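Penry Opens Orders for Its Share-a-Snack Gift Box, Packed at Home by the People Who Give It

1/28/20 - Penry, the small mail-order gift company, is very happy to announce that its Share-a-Snack box is open for orders starting today, after a trial that began in October and kept going a good deal longer than anyone in the office had planned. The box arrives flat, together with a bag of mixed wrapped snacks and a blank card, and the person giving the gift does the packing at home, in whatever order and with whatever extras they like.

The idea came out of letters. For years customers had been writing to say that they loved our ready-made boxes but always opened them up before passing them along, to tuck in a favorite candy, take out the one thing a grandson would never eat, or slip in a note. We read enough of those letters to start wondering why we were sealing the boxes at all! So we stopped, and asked our customers to try doing the last part themselves.

During the trial, 153 households packed a total of 1,156 boxes for neighbors, teachers, cousins away at college and, in a good many cases, for somebody in the next room. Most of them told us that they never bothered with the kitchen table. They spread everything out on a bed, where there is plenty of room to sort and nothing rolls onto the floor, and they made an evening of it. We have since rewritten our packing leaflet with the bed in mind, and it now suggests putting down a clean bedspread or sheet before you start.

What Comes in the Set

Each set has 2 fold-up boxes, a card for each one, and enough wrapped crackers, nut treats and small sweets to fill both with a little left over for the packer - we think that is only fair. The assortment was put together with Sovoleo, our longtime snack supplier, and the boxes are cut and creased by Ukard, whose folding lid can be opened and closed many times without getting tired at the corners. Customers can choose among 4 box colors, and pink was the runaway favorite in the trial.

Everything in the assortment is individually wrapped, so a box can be packed one evening and handed over the following week. Customers are very welcome to add treats of their own, and we hope they will. Several of the nicest boxes we heard of had more from the corner grocery in them than from us.

How to Pack a Box

Fold up the box first and leave the lid open. Lay the card in flat, then put in one or two small treats so you can get a feel for the space. Keep the rest in a pile to one side and bring the packets over one at a time, starting with the larger ones. Flat cracker packets do well standing along the side, and the little pieces can fill the gaps. If the lid doesn't want to close, take out whatever went in last and try it the other way around.

A pink box on a flowered bedspread, with a black card and two small snacks already inside and a packet of soda crackers held above it.
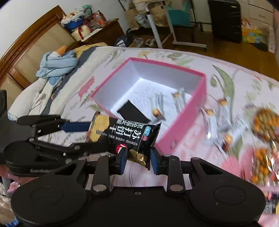 Ordering and Delivery

The Share-a-Snack box can be ordered now through the Penry catalog and the Penry website. Refill bags without the boxes are sold separately, for households that have saved their boxes from the trial. Sets are mailed flat, and larger orders for schools, offices and clubs can be arranged by writing to our customer desk, where we are always glad to talk through what will fit.

About Proller

Proller is the parent company of Penry and publishes its seasonal gift catalogs. Press inquiries and requests for sample sets may be sent to the Proller press office.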